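Search this site
Type and press enter

Jan 15, 2024

Night shift, or what passes for it when you no longer sleep

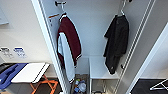

The hanging department, two garments strong.

Quit coffee at New Year, as the whole world now knows, because I told it. Two weeks in, the headaches have gone and the sleep has gone with them. I had been promised the reverse. Ronja says it's the body adjusting. Ronja has been saying the body is adjusting since the second of the month, and I'd like to see the body's schedule.

Went to the sleep clinic on Trevik Street at last. The nurse, Antonina Vasylenko, was kind and had very cold hands. She gave me a form with 34 questions, one of which was whether I ever fall asleep while operating machinery. I own a toaster. I put "rarely."

Her advice: same bedtime every night, no phone in the bedroom, and if I'm still awake after a while, get up and do something dull in low light. I asked what counts as dull. She said folding laundry. I have now folded everything in the apartment that will fold. Last night I moved on to the dish towels, then refolded the dish towels.

Macarena called at lunch to recommend magnesium, 500 milligrams, which her sister Florencia swears by. I asked Antonina and she made a small noise and said to check with the doctor before taking that much of anything. I passed the noise on to Macarena as best I could. She was not moved. Florencia also swears by a pillow full of buckwheat, so there's that.

The doctor can see me in March. I said I'd try to be awake for it.

Bed at 11, phone in the kitchen drawer. Lay there listening to the neighbor's television, some program with a great deal of applause. Got up and read five pages of the manual for the boiler, a Quiroga, which has a chapter on descaling I can recommend to anyone. Felt my eyes go. Went back to bed and was at once as bright as a lamp.

Slept from roughly four until the garbage truck. Antonina wants it all written down in a sleep log, so I've copied the numbers onto her chart and saved the complaining for in here.

Tomorrow: buy herbal tea, ask Ronja for her earplugs, unfold something.

Get new entries by email. Enter your address
Subscribe
This site uses cookies. Accept | Manage settings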